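4.2 Sorting surfaces and interim containers
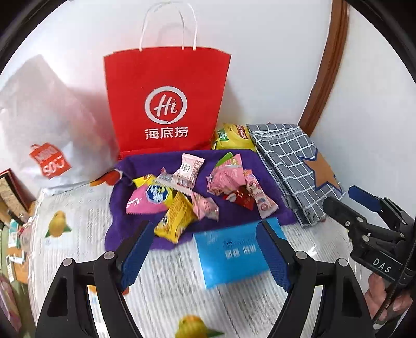 Figure 3. Wrapped sweets and snacks on a purple towel, with two carrier bags standing behind. The tablecloth has a lemon pattern.

Most of the tidying recorded in the Ovham survey took place on a table that was also used for something else. Households did not, as a rule, clear the surface before they began. A cloth or towel was laid over part of it and the small goods were put on top, so that the cloth marked off a working area while the rest of the table kept its usual contents. The arrangement in Figure 3 is of this type. The towel lies over the tablecloth and holds the sweets, while a folded checked cloth, a snack bag and other small items lie outside it.

We use the term 'sorting surface' for the marked-off area and 'interim container' for any bag or box kept within reach of it. Of the 627 table layouts coded, 81 had both a textile sorting surface and at least one paper or plastic bag. These form the subset discussed in this section.

Individually wrapped sweets were the hardest class to code. They are small, they overlap, and their wrappers vary more than their shapes. In Figure 3 pink wrappers are the most common, with yellow and red ones among them, and one small yellow wrapper is partly covered by a pink packet. Coders working from colour alone tended to merge neighbouring pieces of the same colour. The coding sheet was therefore revised in March to record wrapper form (twisted, flat, stick or packet) before colour. Agreement between coders improved for twisted and stick forms but changed little for flat ones.

Carrier bags were coded by material, handle and stance. A bag was 'standing' if it held itself upright and 'leaning' if it rested against another object or a wall. The red paper bag in Figure 3, which has twisted handles and the name 海底捞 in white, was coded as standing; the white plastic bag to its left was coded as leaning. Printed names were noted but not used in the analysis - a shop's bag is a poor guide to what is kept in it, and reuse was common across the sample.

The full object list for the survey runs to 2,272 entries, grouped under the Renix household scheme with 8 top-level classes. Two of these classes, 'food, wrapped' and 'carriers', account for most of the entries in the present subset. Textiles used as sorting surfaces were listed under 'linen' even where they served no washing or drying purpose during the session. This follows the scheme as published and probably overstates the share of linen on tables. Section 4.3 repeats the counts with such textiles moved to a separate class.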